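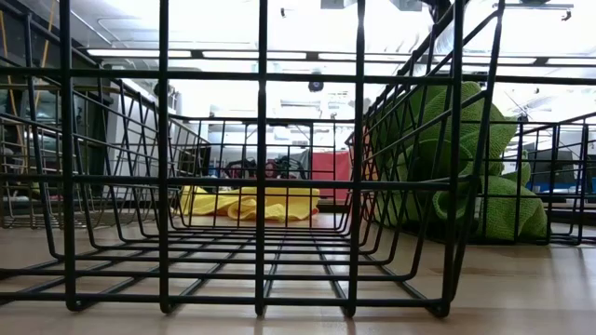
A black wire basket and a yellow cloth on the table.

What's a great-aunt?

My great-aunt Iona lives in Trutbridge, and when I was little I thought "great" meant she was really good at stuff (she is, she makes the best pancakes!). But it's a family word. Iona is my grandma's sister, so she's my dad's aunt and my great-aunt. Her kids are my dad's cousins.

Some people say "grand-aunt" and they mean the same person. Try it with your own family! Ask your grandma or grandpa if they had any brothers or sisters, then write the names down. I got four.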